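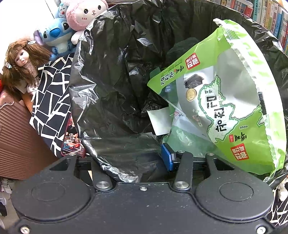

Bin by the toy wall, February, 4:10 in the afternoon. Seaweed packet on top, small white scrap beside it.

Notes on the sorting, mostly for me and Gavin, but Kausar asked for a copy so I'm trying to write in whole sentences.

We started on the back corner after lunch. The plan was to get the soft toys graded and bagged for Selvanayagam before the van came, and to give the bin situation one good look, which I've been promising since the last cleanup. Lunch got a bit mixed up in the work, as you can tell from the packet. It's seasoned laver, the big green and white kind with Korean all over it, and I will admit to eating most of it over the bench. Salty, very thin, sticks to the roof of your mouth. Gavin says it tastes like a pier. He had four sheets.

Anyway, the packet matters for one reason: it has a liner in it, and I never know where those go. The hauler's sheet (the Nostirell one, taped inside the cupboard door) says "mixed film and foil, general" and then two lines down says "clean film, blue sack." Is a snack packet with seaweed crumbs in it clean film? I say no. Kausar says you could wipe it. I'm not wiping a snack packet. General waste, decided, and I've penciled it on the sheet with my initials so we can stop having this talk.

Bag size. The black bags are the 80 liter ones and they're too big for that bin, so there's always a great wad folded down over the rim, and the wad slides. Tried the clip trick with two bulldog clips. Holds fine until you drop something heavy in, then one side lets go and the whole thing slumps. Next idea is a big elastic around the outside under the lip. There's a box of wide ones somewhere in the Tondis drawers, if the Tondis drawers ever open again (bottom one is jammed, I've stopped pulling it, please don't use the screwdriver).

Soft toys! The good part. The ones along the wall by the bin are the keepers, or at least the ones I haven't been able to make up my mind about. Blue Stitch with the enormous nose, a small Doraemon tucked in behind the pink fluffy one, and the doll with the long wavy brown hair. Stitch got the seam check and the squeeze check and passed both. The pink one has a white face and I have no idea what it is. I put "pink, fluffy, unknown" in the book and Gavin crossed out unknown and wrote rabbit, and then Kausar crossed out rabbit. So it's back to unknown.

The doll I spent far too long on. Her hair had a knot at the back the size of a walnut. I did it the slow way, wide comb, bottom up, little bit of the Zedetine spray on the ends only. Went through 6 pumps of it, which seems like a lot for one doll, but the hair came out in proper waves again and not frizz. I left the little clip in. It was holding the front back nicely and I didn't want to find out what happens without it. Note for next time: do NOT spray near the face, it leaves a film on painted eyes. Learned that on the sailor doll last year and I still feel bad.

Also put the black fabric with the white crackle lines over there, between the doll and the bin. I love that stuff. I want to use it for the drawstring bags, the small ones, if there's enough. Haven't measured it. Kausar thinks it'll fray like mad at the cut edge and she's probably right, she usually is with anything woven, so zigzag a test strip first and wash it before I get excited.

Running total in the book is now 226 toys through since we started the new pages. Bagged this afternoon's lot in the clear sacks, labels facing out. Gavin did the labels, so if you can't read them, ask Gavin.

Things I didn't get to:
- the box of loose doll shoes (still no pairs, I'm starting to think there never were)
- eyes for the brown bear, need the 12 mm safety ones and we only have the tiny ones
- moving the bin away from the keepers. It's really too close. One bad throw with a coffee cup and we're washing Stitch, and he takes two days to dry in there in winter.

Kausar, if you're in before me, could you look at the pink one's left ear? Felt thin to me when I rubbed it, but my fingers were still a bit greasy from the seaweed and I didn't want to keep handling it. There's a clean cloth on the bench, and the good lamp is back on its hook.

More laver in the cupboard, top shelf, behind the tea.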